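Teaching a Simulated Arm to Pick Up a Ball Before You Let It Near Your Bench

Last updated in December

The workshop I share with several other people has one robot arm, one bench sturdy enough to hold it, and a sign-up sheet that fills up fast. I got tired of spending my slots watching the arm punch the tabletop, so I moved the punching into simulation. This page covers the setup I use to get a basic reach-and-grasp working on a laptop first.

You'll need a computer from this decade, a simulator that can load an arm model with a two-finger gripper, and patience. I use Rarkau, which is free and has documentation written by someone who already knew how it worked. The control scripts live in a small project of mine called Mundeda. The name means nothing, but the folder had to be called something.

Step 1. Build a boring world

Add a floor, a table and the arm. Stop there. My first world had shelves, a window and a coffee mug, and I lost an evening to a mug that kept sinking through the wood. Give the table a solid collision shape, a plain box, and put whatever wood texture you like on top. The physics can't see the texture. You can, and you'll be looking at it for a long time.

Keep the floor grid turned on. It's ugly, but it helps when you're trying to work out which way the camera is pointing.

Step 2. Add a ball and a target

Use a small sphere for the thing to be grasped. A cube is easier, and if you want your dignity intact, start with one. A ball squirts out sideways the moment your fingers close off center, so it tells you very quickly that your math is wrong.

For the target, use a flat ring with collisions switched off. If you forget that last part, the ball will bump into its own destination and you'll blame the gripper. Ask me how many slots that cost.

Step 3. Set friction before you touch anything else

The default ball is made of wet soap. Raise the friction on the ball and on both finger pads, then add a little rolling friction so it stays where you put it. Run the world with the arm parked and watch the ball. If it wanders off by itself, go back and fix that now.

Step 4. Split the motion in two

Don't send the hand straight to the ball. Send it to a point directly over the ball with the fingers open, let it settle, then lower it slowly. I wait 5 seconds of simulated time at the hover point, which is far too long, and I've never regretted it.

Pause the run with the hand low over the ball and orbit the camera. You want the ball centered between the fingers from the front and from the side. One view will lie to you.

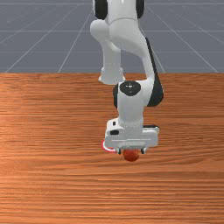

Leclerc, reading a draft of this page, objected that the pause is a crutch and that a decent controller shouldn't need to settle before it goes down. Fair. Mine isn't a decent controller. If yours is, shorten the wait until things start to wobble and then back off a notch.

Step 5. Close, lift, repeat

Close the fingers with a force limit, never to a fixed width. Then lift and check the ball's height in the script, so you aren't grading your own work by squinting.

Once a single grasp works, move the ball a little each time and leave it running. My overnight batch was 1,510 tries. The first version missed 611 of them, mostly out at the far reach of the arm. After I fixed a wrist offset with the wrong sign, the same batch missed 291. I then went and bought a cube.

Step 6. Going to the real arm

Halve every speed. Put foam on the bench. Keep a hand on the stop button, and sign up for a slot late in the evening when there's less of an audience.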